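Clutier table, pale marble top: three months in

I bought the Clutier at the end of March to replace a pine table from my parents' house. It was $746 with delivery. The Avix I nearly ordered was $831, and the only difference I could find in the store was a thicker leg.

Delivery took two people and they left it in the hallway. Assembly is four legs and a lot of bolts. The hex key in the box is too short to get a proper turn, so use your own. Veronika Kälin held the top steady for me and we were done before lunch.

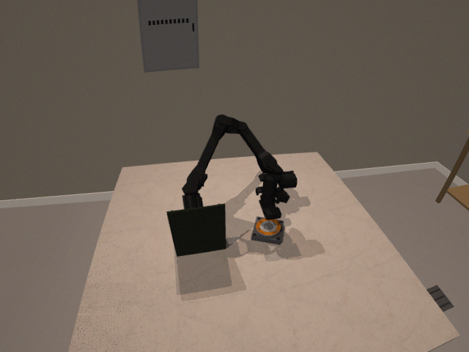
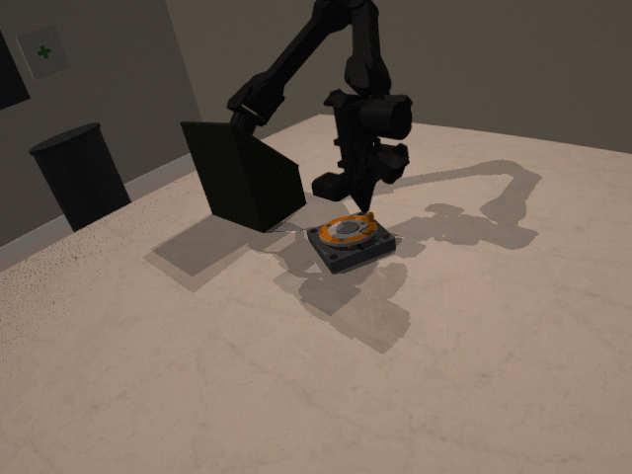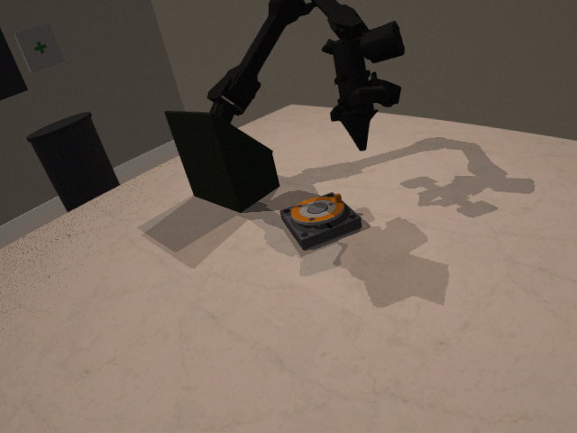

Pale marble-look top, black arm over it.

The surface wipes down with a damp cloth. Coffee left overnight came off. Turmeric did not, and I have a faint yellow ring near one corner that I've stopped scrubbing. Crumbs show less than they did on the pine. Pens roll, so it may not be quite level, or my floor isn't.

The corners are sharper than I'd like. If you have small kids, buy guards.

Customer service was slow. One leg had a chipped foot and it took three emails before Muthu Thampi in the parts department sent a new one, free.

I would buy it again at this price. At full price I'd look at the Avix first.

4 out of 5

Updated 30th June: still no wobble.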